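Timmont Tower Teardown Notes, README

Version 3, updated April
Maintained by Kai Rathjen and Obinna Briggs

Contents: written notes and part labels for desktop towers opened at the Ormsby bench. The notes cover the processor, socket, memory banks, expansion slots, drive bays and power supply.

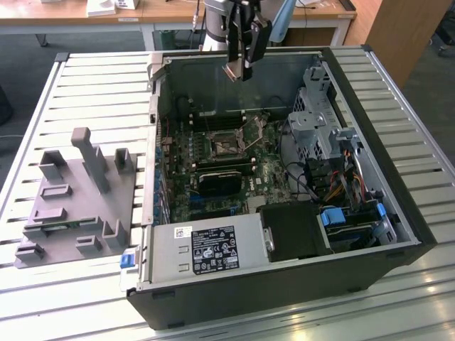
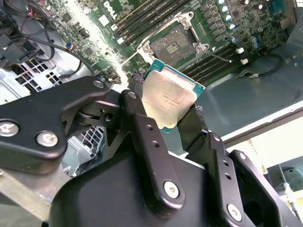

Part names follow the Kena list, version 2. Each entry takes one name from the list and one state: seated, removed, or absent. The socket and the processor are separate parts and get separate entries. In the open Dell tower the socket is empty, so it is entered as "socket, lever type" with the processor marked "removed". The heat spreader counts as part of the processor. If the etched text on it can't be read in full, leave the model field blank; do not fill it in from the board type.

Size
Entries: 3000
Entries checked by a second reader: 1000
Entries with a blank model field: 707
Part names in the list: 43

Fields
unit_id: one per tower
part: name from the Kena list
state: seated, removed, absent
model: text as read from the part, or blank
note: free text, one line

Known problems
Drive trays and drive latches shared one name in version 1. Older entries were split by hand and a few are still wrong.
Power cables are entered as one bundle per supply. Single connectors are not listed.
Memory banks are named by their position relative to the socket. The names do not match the slot numbers printed in service manuals.

Files
entries.csv
kena_list_v2.txt
changes.txt

Corrections go to Obinna Briggs with the unit_id and the line number. Entries copied over from the older Utus sheets keep their original unit_id with a "u" in front.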